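Speaker notes, reception lighting for photographed weddings. Theano Stefanou. May 30, 2026. Long version; drop the section on dimming if the previous speaker overruns.

## Opening

Start with the conflict. The guests see the room for one evening. Everyone else sees the photographs. A lighting plan has to serve both, and most plans are drawn for the guests only.

Define terms before going further:

- **Key light**: what falls on faces.
- **Room color**: what falls on walls, ceiling, and drape.
- **Effects**: anything that moves, flashes, or projects.

State the scope. Indoor and tented receptions, press or magazine pictures expected, photographer not under our control. Ceremony lighting is a separate talk.

## Color separation 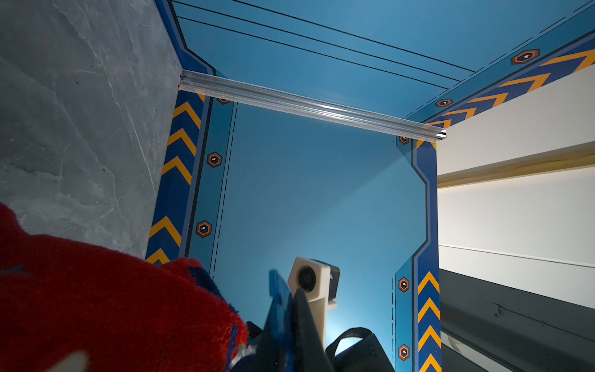
Room color should be chosen after the clothes are known. Ask for fabric swatches for the couple, the parents, and the wedding party, and put each one under the proposed wash. Look for two failures: a fabric that takes on the wash and merges with the wall, and a fabric that goes dull. A bright red pile fabric in front of blue, as with the fuzzy red plush and the printed blue panels on the slide, separates well under white light. Swap the white for a deep blue wash and expect the red to drop toward black. Satin shows the change in its highlights first. Velvet shows it everywhere at once.

White gowns are the hard case. White cloth takes whatever color reaches it, and the retoucher then has to choose between a neutral dress and a believable room. Keep saturated color off the couple's path: entrance, top table, cake, first dance. Mark that path on the floor plan and treat it as a no-color zone.

(Pause. Ask who has had a dress come out magenta. Wait for the hands.)

## The Pokthorpe job

Give the fixture count: 86 units, all on one Grundusa desk. Key light was set at 3000 K to sit with the candles. Room color was amber on the walls and a soft blue in the roof of the tent.

What went wrong on the test night:

1. The roof blue reached the top table by bouncing off the white lining.
2. The uplights by the side entrance were older stock and measured a CRI of 76. Faces in the doorway looked gray-green beside faces at the tables.
3. The photographer's flash was uncorrected, so near subjects went cold and the background went orange.

Fixes, in the same order. Roof units were refocused and cut down in level. Doorway units were moved behind planting, where no face would pass in front of them, and replaced at the door with the same model used at the tables. The photographer was given a warming gel cut to size and the color temperature on a card.

Stress the card. It costs nothing and it has to be handed over before the guests arrive.
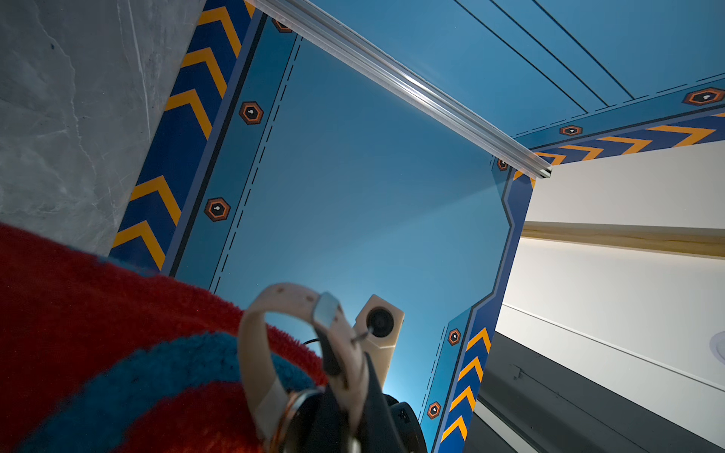

*Slide 6: blue back panel, paler toward the bottom; navy outer stripe with yellow-orange chevrons.*

## Gradients on flat surfaces

Talk about falloff. A floor uplight on a plain wall is brightest near the unit and weaker with height. To the eye this looks deliberate. In a wide photograph with a long table in front, it puts the brightest part of the wall directly behind seated heads.

Options:

- Raise the beam so the bright area starts above standing head height.
- Light the wall from above and let the bottom fall away.
- Accept the gradient and raise the key light until faces win.

The third is the usual choice on short setups. Check it with a meter at face height, seated, and again standing. Speeches are given standing. Plans that pass the seated reading often fail the other one, and the speeches are the pictures that get published.

Patterned drape needs a separate check. Strong diagonals and borders pull attention in a picture even at low level. If the client insists on pattern, keep it beside the table and put plain cloth behind it.

## Dimming and camera banding

Cut this section if short of time.

LED units dimmed by switching can produce bands in pictures taken at fast shutter speeds, and rolling bars in video. The risk rises as the level drops, so a late-evening state that looks smooth in the room may be the worst one for cameras. Test at the lowest level that will be used. Set the unit to its highest switching frequency where the menu allows it, and write the setting on the cue sheet, as some units lose it after a power cycle.

Do not test with a phone alone. Phones correct for banding automatically, and a clean phone picture proves very little.

## Who gets priority

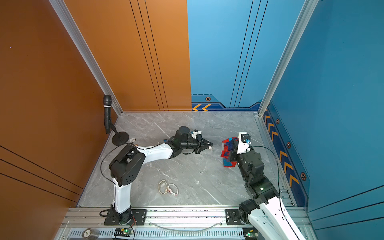 Nhi Lương's objection, made when I gave a shorter form of this talk in December, was that the whole method puts the absent audience ahead of the people in the room, and that a couple who paid for a party should not spend it in light chosen for a magazine.

Take the objection seriously. Reply in two parts. First, the no-color path is only needed for fixed moments: entrance, meal, speeches, cake, first dance. After that, the dance floor can be as saturated as anyone likes. Second, the change should be a written cue with a named person calling it. At Silinport the change had no caller, the desk operator went to the party state during the final speech, and the father of the groom finished in purple.

Then concede the remaining point. A room lit evenly for cameras is less intimate. Lower the level between fixed moments and let it come back up slowly.

## Working with the photographer's selection

The Bùi reception is the one case where I was given the full delivered set: 877 pictures. Sorting them by lighting state took two evenings and changed how I write cue sheets. Findings:

- Most guest portraits were taken at the edge of the dance floor, which had no key light at all.
- The projected ceiling pattern appeared mainly in wide views, often clipped to white.
- The cake was well lit. The people cutting it were not.

Current practice: one soft key position on each side of the dance floor, kept on at low level all night; projection metered against the key before doors; the cake light widened to include two people standing.
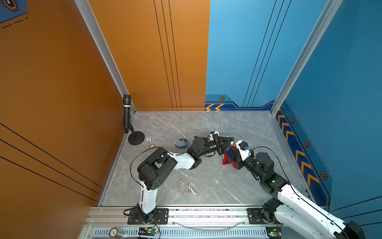

*Slide 11: two-color walls, orange and blue, over a gray marble floor with white veining.*

## Two-color rooms

Keep this brief. Warm on one side and cool on the other is a common request. The problem is the white balance, because one setting cannot be neutral for faces turned to either side. Use the two colors on the walls and keep the key white from both directions. Seat the top table fully against one color, clear of the join. Stone floors return some wall color from below; check chins and the undersides of veils.

## Handout and questions

The handout has the swatch test form, the card template, and a blank cue sheet with columns for level, color temperature, switching frequency, and caller.

Likely questions:

- *Candles only?* Possible for the meal. Agree on it with the photographer in writing.
- *Haze?* After the cake. Check the detectors with the venue first.
- *Who pays for the extra key positions?* Put them in the base quote as a separate line.

Return the clicker to the front desk.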